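Associação de Moradores de Stesevdale
Ata da reunião de 31 de outubro de 2015

Aberta a sessão, Ona Lapiņa leu a ata anterior, aprovada. A campanha de agasalhos foi um sucesso enorme: 543 peças! 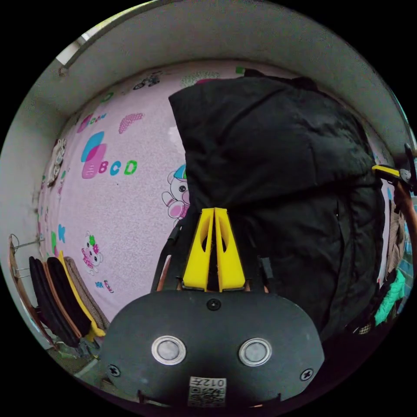 Cameron MacLeish apresentou as contas: saldo de 223 euros, que vai inteiro para a horta. Parabéns a todos!
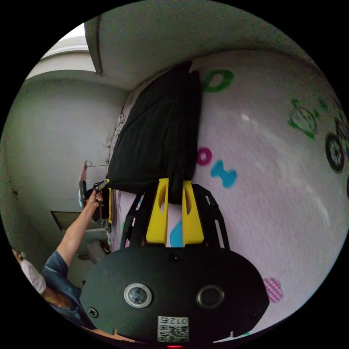
O coro Biner canta na festa de janeiro, com dois ensaios abertos. Inscrições já com nove nomes, que maravilha.
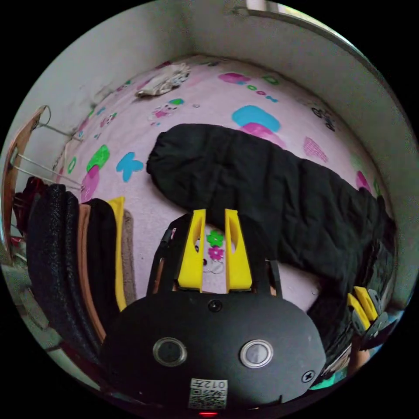
Lençol com flores verdes e rosa.

Nada mais havendo, encerrou-se a sessão.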